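List: Mornau Home Coffee and Tea
Subject: Re: descaling, and where to put the tray
Date: 26 August 2020

On the question from the Jarnari end of town:

> I have had the kettle descaled twice since January and it is
> furry again. Is it worth buying the powder or is vinegar fine?
> Also my counter is a mess of grounds after every cup. What do
> people use under their gear? I have a small kitchen and do
> not want a big mat.

Vinegar is fine for a kettle. I use one part white vinegar to two parts water, bring it to a boil, switch off and leave it for an hour. Rinse three times. If you can still smell it after that, boil a full kettle of plain water and throw it out.

I would not put vinegar in an espresso machine. The manual for mine says not to, and the seals cost more than the powder does. Citric acid is the usual choice, and the grocery on Trerolo Street has it with the canning supplies. One packet has lasted me 17 rounds so far.

Twice since January does not sound like enough for our water. The hardness in my part of Mornau tested at 109 on the strip I used, and I do the kettle every month. A jug filter slows the scale down but does not stop it. Change the cartridge when the box says to. I stretched one well past that and had flakes in my tea.

As for the counter, I gave up on mats. They hold water underneath, and the rubber ones start to smell. A small tray does the job and you can carry it to the sink. The shape matters more than I expected. A long narrow one sits along the back of the counter and leaves the front free for cutting and so on. Look for a raised edge, or the grounds just roll off. 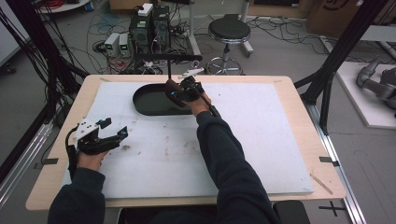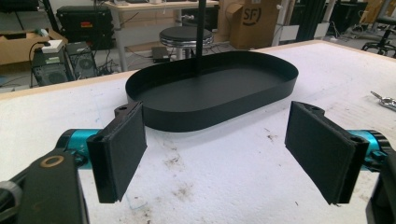 Black oval tray, both photos.

Measure the bottom of your grinder before you buy anything. Mine has feet that stick out further than the body, and the first tray I bought was too short by the width of a finger. Dönmez Housewares has trays on the shelf by the register and they let me bring the grinder in to try it, but call first.

Dark colors hide coffee stains but they show scale. If you drip a lot, wipe the tray the same day. A damp cloth with a little of the leftover citric acid mix takes the white marks off. Don't use that on marble.

For the grounds themselves, a cheap pastry brush works better than a cloth. Cloths smear. I keep the brush in the drawer with the scoop and wash it when I do the kettle.

Somebody also asked off list whether the used citric acid can go on the garden. I pour mine down the sink with the tap running. I have not tried it on plants and can't say.

The group order for filter papers is still open. The minimum is 10 boxes and we are short of that, so reply to the list if you want in, and say whether you need cone or flat bottom.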